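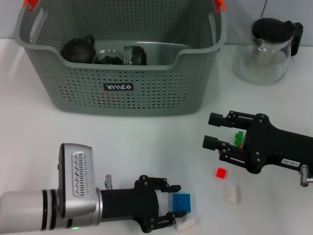
Slide 1. The basket at the top of the table, kettle-shaped thing and glassware in it, pitcher next door, several building blocks down in front.

Okay, hi everybody, can the back row hear me? (Wait. Dezső will wave if the mic is bad.)

So my talk is called "Where Does It Live?" and it's about tidying a table. I've got 19 minutes, and I promised Emiliano Herrera I'd leave a few for questions, so I'll talk fast and skip the part about drawer dividers unless somebody begs.

Leave slide 1 up for a while. Let people look at it.

Ask: who has a laundry basket at home with no laundry in it? Hands up. There are always more hands than I expect! Mine held wrapping paper for two years. My sister's holds extension cords and one snow boot.

I love these baskets for clearing a table. They're light, they have handles, and with all those little holes in the sides you can sort of tell what you put in there. The one on the slide has orange clips on the rim by the handles, which I think is a great bit of color on a gray-green basket. You can find the handles without looking, if you're me and you're also carrying a toddler.

But look at what's in it. Glass dome or bowl in the middle, I'm not going to swear to which. Little clear cup with a black handle and a lid on the right. And the round black one with the knob on top, shaped like a kettle. I'd call that the drinks department, more or less. Then the pitcher – black lid, black handle, obviously a cousin of that cup – is standing outside on the table by itself.

(Pause. Somebody will say "put it in the basket." Let them.)

Would you? I go back and forth. Tall glass in a basket with other glass makes me nervous the second I pick the basket up. My rule at home is that the basket takes what I can carry without hearing it clink, and anything tall gets its own trip. Two trips is fine. I used to be a one-trip person and I've got a box of orphan lids to show for it.

Then the blocks, a blue square one and a white rectangular one. Different department completely! Blocks do not ride with glass. If you remember one thing from tonight, please let it be that. A block is a hard little thing with corners and it will find the one thin spot in your favorite bowl.

Slide 2. The three-stop list (text only, read it out).

Stop one, things you drink from or pour from. Stop two, things you play with. Stop three, things you don't know about yet.

Stop three is where most of us get stuck. When I did the playroom and kitchen corner at the Venamville house last August, stop three filled the entire couch. There were 38 items on it when I gave up for the night, and I know that because I wrote them all down on the back of a phone bill. Half of them turned out to be parts of other things on the couch.

Tell the Plondberg story here if the room is warm. Short version: church rummage sale, I bought a teapot with no lid, got home, already owned the lid. If the room is cold, skip it and go right to slide 3.

Slide 3. Labels.

I'm pro-label, but keep it dull. A word and a piece of tape. Dezső Deák (wave at him) made gorgeous ones for the shelves at the Kubo center, hand-lettered, and people were so scared of spoiling the shelves that everything got left on the tables. He has forgiven me for telling this. I think.

For kids who don't read yet, tape one real block to the front of the block bin. It works better than a drawing and costs you one block.

Slide 4. How I clear a table, start to finish.

Basket goes at the far side, so I'm working toward it. Small stuff near me first, the blocks and so on, straight into their bin. Then glass, one piece at a time, heavy things low. Lids stay on whatever they belong to. Tall things last, by hand. Wipe. Then carry the basket to the cabinet right away, the same evening, please, or you'll own a basket of glassware the way I owned a basket of wrapping paper.

(Check the clock. If there's time, drawer dividers.)

Questions. Emiliano has the second mic. Handouts are on the chair by the door, and I need the green folder back.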